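Rillow Service Arm – Speaker Notes
Regional Distributor Briefing, October 3, 2026

Opening. Thank the hosts and keep the welcome short. State that the session covers the Rillow arm and the Tonton order-picking package, which are sold together or separately. Pricing questions go to the Drerkby desk after the talk.

Section 1. The market. Our customers are hardware and home improvement retailers. Their small goods hang on pegboard, and most picking systems were designed for shelves and totes. Remind the audience that the package was built for hanging stock from the start. The current catalog covers 564 items, up from 500 in March.

Section 2. Picking to a bin. Explain the order of work: locate the item, approach, close, lift clear of the hook, lower into the order bin. Tubes and cartridges are handled upright where the bin allows.
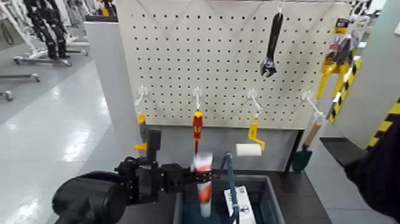
Pause before moving on. Stress that the customer keeps its existing board and hooks. Installation requires a level table, one power outlet and a clear floor area on the working side. The standard service agreement runs for 2 years and is administered by Subramaniam.

Section 3. The wrist view. The head camera finds the item; the wrist camera governs the last part of the approach. Long, thin goods such as brushes and screwdrivers are the demanding case – they swing when touched, and the grip point is narrow. Glare from a glossy board should be discussed openly if raised. We recommend a lighting check during the site survey. 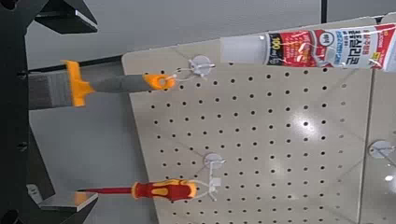 Grip force is set by item class and may be adjusted by the store manager. Do not quote a cycle time. Refer the audience to the printed sheet, which reports the acceptance trial of almost 663 picks and lists every item class attempted, including those we do not yet support.

Section 4. Terms. Distributors may order one evaluation unit per territory. Training for store staff is included – travel is not.

Questions. Repeat each question for the back rows. Leave the contact slide on the screen.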